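Sorting the bowls

We have too many bowls. I knew this in a general way, but I hadn't dealt with it until November, when the cabinet door by the stove stopped closing all the way.

Most of them are the patterned kind in loud colors. The first few came from a shop called Krūmiņa that sold them in mixed sets, and after that people kept giving them to us. I never bought a matching set of anything, so nothing stacks the way it should. Two bowls that look the same size will have slightly different rims, and the pile leans.

I took everything out after breakfast and gave myself 90 minutes. The plates went back in first, then the glasses. The bowls got a low shelf of their own, big ones on the left and small ones on the right. I had tried sorting by color before and it lasted a week. Size is easier to keep up when you're putting things away at night and not thinking much.

The shelf is from Fenholm. It's only there to give a second level, so the bowls we use every day can sit below it. Those are the small ones for cereal, cut fruit and olives. I left a gap between the two stacks on top so I can get a hand in without knocking anything.

Six bowls went in the donation box, all chipped or too shallow for soup. I kept the green one even though it's bigger than we need. It's good for popcorn.

I still had the yellow, the red and the blue one to put away when I stopped for lunch.

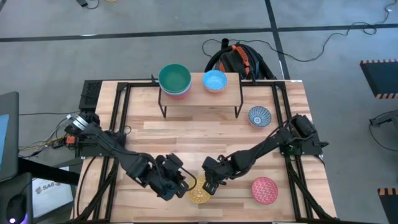 Nando wrote in the comments that sorting by size worked at his place too, but only after he quit stacking more than four high, and he wanted to know if the big ones scratch each other without a paper towel in between.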